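We use cookies to remember your preferences. Accept | Manage settings

FOR RELEASE 04/02/2018

Codulska Opens Its Doors to Part-Year Retirees in Arroyo

I've wanted to write this one for ages! Codulska, my little relocation service, is now taking bookings for long stays in Arroyo, for retirees who'd like to try life abroad before they sell the house (or the car, or the piano). I moved here at 62 with two suitcases and very bad Spanish, so I know the worries.

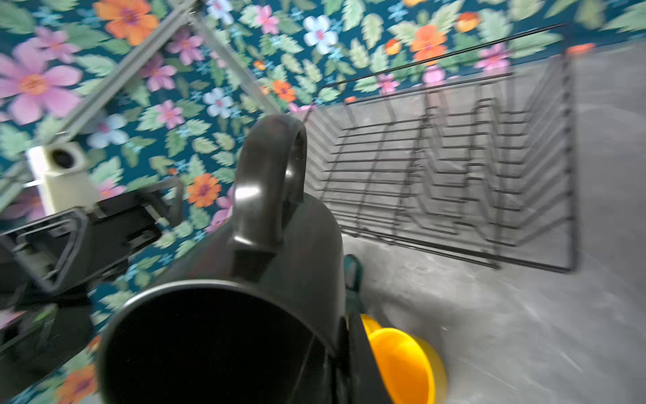 What you get

A furnished rental for three months, help with the residency paperwork, and a local who'll go with you to the bank. We have 20 places for the first season, which starts in October. The deposit is $400 and comes off your first month's rent.
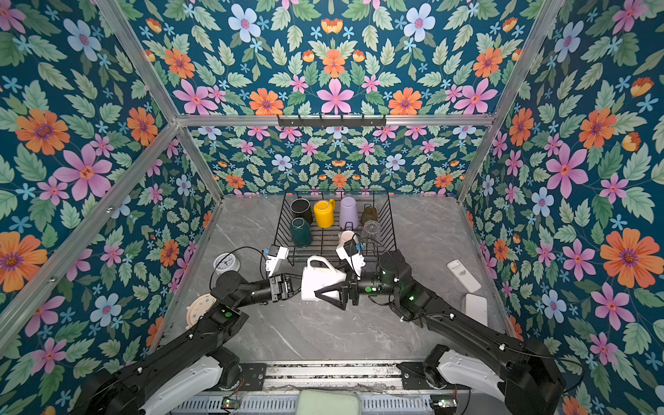
Utilities are included, and so is the airport pickup. Flights and health coverage are on you, though we'll happily point you to people who can explain the coverage part better than I can.

I asked our first guests what they'd tell a friend back home.

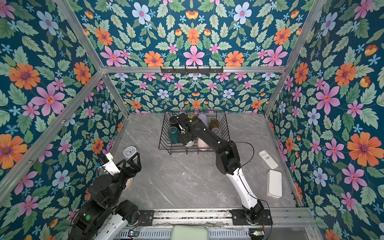

Siobhán Kavanagh said three months was the right length, long enough to get past the vacation feeling and find out what groceries cost. She's already asking about next year.

Budget $2,000 a month for a couple living quietly, more if you eat out a lot (we do). 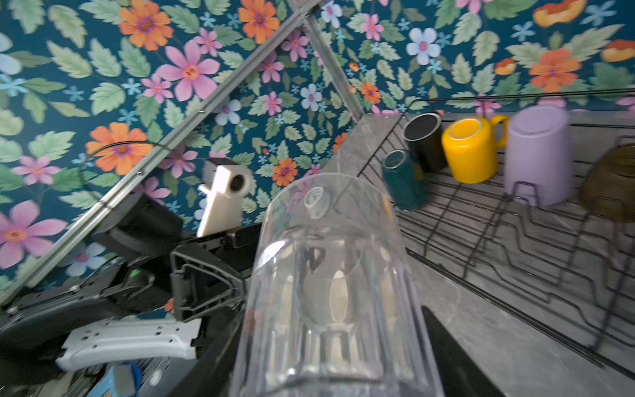 Cups and kitchenware, Codulska.

To book, write to Lucía Paredes at our Arroyo office.

Sign up for our newsletter! Enter your email address. Unsubscribe at any time.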